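Sharpening Stones: Care and Flattening

A water stone wears fastest in the middle. Once it is dished, the edge of a chisel or kitchen knife comes off slightly rounded and no amount of extra strokes will correct it. Check the face with a straightedge every few sessions. Pencil a grid across it, rub it on a flattening plate, and stop when the last lines are gone. 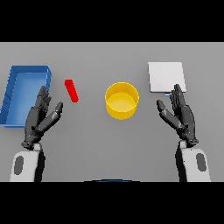

Witmont Workshop Notes, Issue 25

Soak coarse stones until the bubbles stop. Fine stones, 3,000 grit and up, need only a splash on the surface -- long soaking softens the binder in some makes. Read the leaflet first.

Clear the bench before starting. Slurry creeps under anything left lying flat, and grit from a coarse stone will scratch work finished on a fine one. Rinse hands, blade and stone at each change of grit.

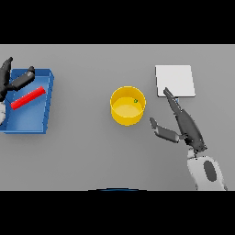 For most kitchen knives, 2,000 grit is enough. A finer edge slides on tomato skin and dulls sooner on a hard board. Plane irons can go further. Hold one angle for the full stroke, work until a burr can be felt along the whole edge, then turn the blade over.

Dry stones on their side, away from heaters and direct sun.

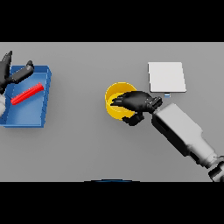

Never let a soaked stone freeze. In an unheated shop, bring them indoors from first frost until April. A hairline crack can be sealed with thin epoxy, but a stone that has split through should be thrown out.

Last revised October 2020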